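Bernport charging network: winter update
18/01/2021

The second group of curbside chargers on the Zakberg road went live in December, bringing the number of public points in Bernport to 16. Of these, 12 are seven-kilowatt AC units meant for overnight use. The other four are DC fast chargers and are limited to 90 minutes per session.

Load figures for the first month are in. The network logged 853 sessions, most of them started in the evening between the end of the workday and bedtime. The Uvinar substation feeds both streets and came close to its limit on two cold nights. Charging power was cut automatically on those nights and restored before morning. 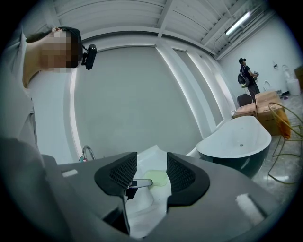
Seung-woo Yoon, who runs the load model, recommends a delayed start for any car that stays plugged in until morning. Most cars sold in the last few years have this setting in the charging menu. Drivers of older models can set the delay at the post instead – hold the start button until the display shows a clock.

Cold weather also lowers range. A battery warmed while still plugged in draws that energy from the grid and leaves more for the trip.

Work on the Ban Street site is on hold until the new transformer is delivered. The parking bays there stay open to all vehicles for now. Cable faults should be reported with the post number, printed on the side panel under the card reader.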